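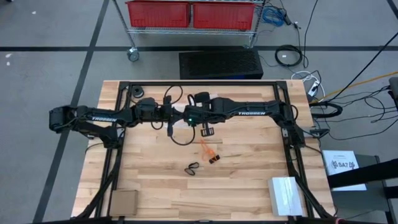 双臂套件用了两个多月，说说我的感受

先交代一下，我不是什么专业评测的，平时在Brarmont的小工作间里折腾自动化，今年咬咬牙上了这套双臂桌面平台。臂身上印着TROSSEN，黑色的，两条臂从左右两边伸进铝型材框架里，底下是一张拼木桌面。框架和木桌是我们自己配的，所以下面说的有好有坏，别全算到厂家头上哈！

先说装机。我和同事Réka Szilágyi两个人，拧螺丝加理线花了差不多一整个下午，中间还因为一个角件装反了拆过一次（我的锅）。型材框架真心推荐，肩部固定在框架两侧，桌面中间全空出来，放东西特别方便。早先我试过把单臂直接夹在桌沿上，一动就跟着晃，那感觉真是不想再来一遍。

用起来嘛，我最喜欢的是两条臂能在桌子中间碰头，一只扶着、一只夹，很多小活儿就能做了。我们平时练的都是小零件：半透明的橙色塑料小件、黑色细圈之类，夹爪是两根平行的指头，从上往下夹硬一点的东西很顺手。软的细圈就难多了，贴着木头躺平的时候，指尖老是蹭过去。后来Réka建议在下面垫块硬纸板，好了不少，但也不是次次都灵。手腕那儿有颗绿色小灯，个头不大，我倒是挺喜欢，瞄一眼心里踏实。

再说我不满意的，头一个就是线！腕部和舵机的线一圈一圈垂到桌面上，做动作的时候很容易扫到零件。我买了Vanden的软扎带，绑紧了手腕转不开，绑松了又垂下来，到现在也没找到特别舒服的绑法。地上更别提了，黑的黄的白的全都有，右边那一片尤其乱，想加个设备得先蹲下来理半天。准备上这种套件的朋友，线槽请和框架一起下单，别学我。

第二是桌面。木纹是好看，浅色的，零件放上去也显眼，可是没有定位孔，每次摆料全凭手感。我在Szekeres订了一块带刻度的垫板，490块，还没到货，到了再来更新。

第三，说明文档写得有点散，校准那一节我来回看了3遍才弄懂先后顺序。Trumora那边的培训我们也报了，时长60分钟，讲得挺细，就是节奏偏快，新手最好先自己摸两天再去听。

对了，有人问要留多大地方。我的建议是比桌子再宽出一圈，左边那条臂的底座是伸到桌沿外面的，人从旁边过容易碰到。我们在地上贴了黑胶带，后头放了个带轮子的镀铬架子，上面两只红盒子。

打分的话，机械部分我给九分，走线给五分。预算不宽裕、手头活儿又简单的，先上一条臂完全够玩；真要做双手配合的，这套我会再买一次。有问题的在下面留言，线怎么绑有好办法的，求你一定告诉我！

2026年5月10日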